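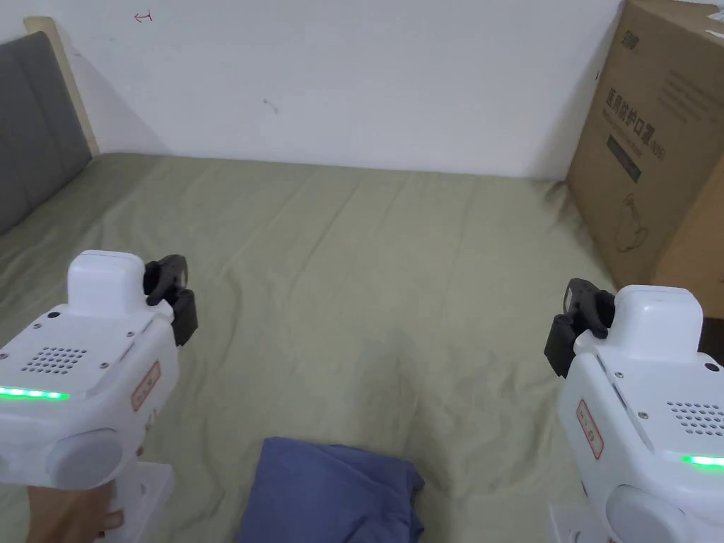

4. Folding soft items on the bed

Search the Homach guide — enter a keyword

This section covers cloths, towels and light garments folded on a made bed. For shelf and drawer sizes, see Section 5.

4.1 Preparing the surface

1. Fit the bottom sheet and tuck all corners under the mattress.
2. Remove the pillows and the quilt.
3. Pull the sheet toward the foot of the bed until it stops sliding under a flat palm.

NOTE: Small creases in the sheet have no effect on the fold. Ridges higher than 2 cm do, and must be smoothed out.

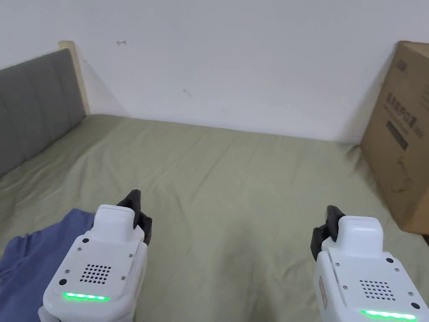
Osaze Akinola asks whether the bed has to be pulled out from the wall first. It does not. One open long side is enough, provided the folder can reach the centre of the mattress without kneeling on it.

4.2 Opening out the item

4. Find two neighbouring corners, or the shoulder seams on a garment.
5. Lift by those two points and let the fabric hang.
6. Lower the free edge first, then lay the rest toward you.

CAUTION: Do not pull knitted fabric by a single point. The collar or hem may stretch and will not recover in the wash.

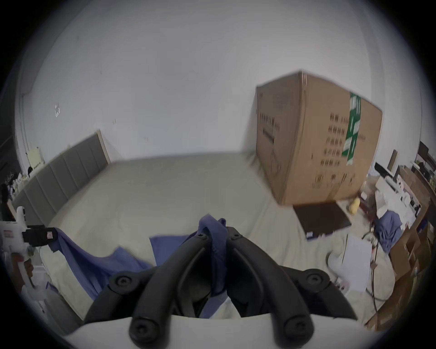
Keep the grip shallow, Tamunoemi Osagie wrote after using the April draft; a deep handful leaves a crease that the next fold then follows. Step 5 applies to thin cotton in particular. Take up only as much fabric as is needed to hold the weight.

4.3 Folding

7. Bring one long side to the centre line, then the other.
8. Turn sleeves back along the body — never across it.
9. Fold from the hem in equal parts, to a finished width of 12 cm for the narrow shelf.

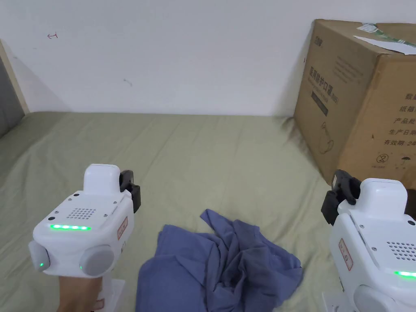

Bunched items take longer than flat ones and should be sorted to the end of the pile. Do not try to fold from a heap. Where a flap stands up out of the folds, as on the blue-gray cloth on the green sheet, start with that flap and trace its edge to the nearest seam before lifting anything. If no seam can be found, shake the item out and return to step 4.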